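Pornuvero Language Basket -- French for Threes to Fives

Print this page | E-mail to a friend

If you've ever tried to get a room of small children to say "bonjour" all at once, you'll know it goes much better with a song, and that's really how this set began. The Language Basket is our starter pack for nurseries, childminders and parents at home, and you don't need to speak a word of French to use it (plenty of our customers began with "merci" and not much else!).

Inside you'll find 29 picture cards, a songbook with the words spelled out the way they sound, and a code for the recordings, sung by a native speaker at a pace little ones can keep up with. There are eight themes, from greetings and colours to the weather, and each one fills a short session with time left over for a wobbly goodbye song.
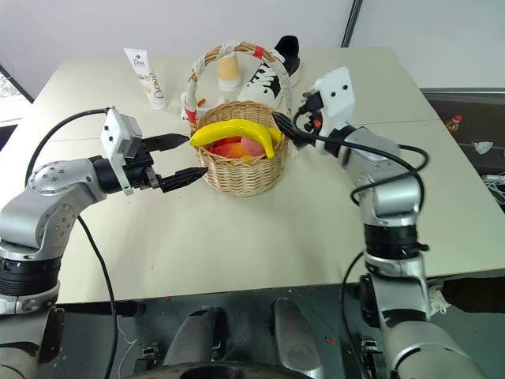
Play fruit in a wicker basket, banana on top.

Hemi Hapeta at our Mellor office put the songs in order, and he'd suggest staying on one theme for a good fortnight before moving on -- children love knowing what comes next. The cards wipe clean and the songbook lies flat on the floor. Spanish will follow in November.

Order code 575. Toys not supplied.

Comments

Paltum Mum: My daughter now counts the stairs in French every single night. Lovely set.

Jo, Pristton: Could we have bigger print in the songbook please? Otherwise very happy with it.

Related items
Pornuvero Songbook 3
Spare Picture Cards
Hello Songs for Circle Time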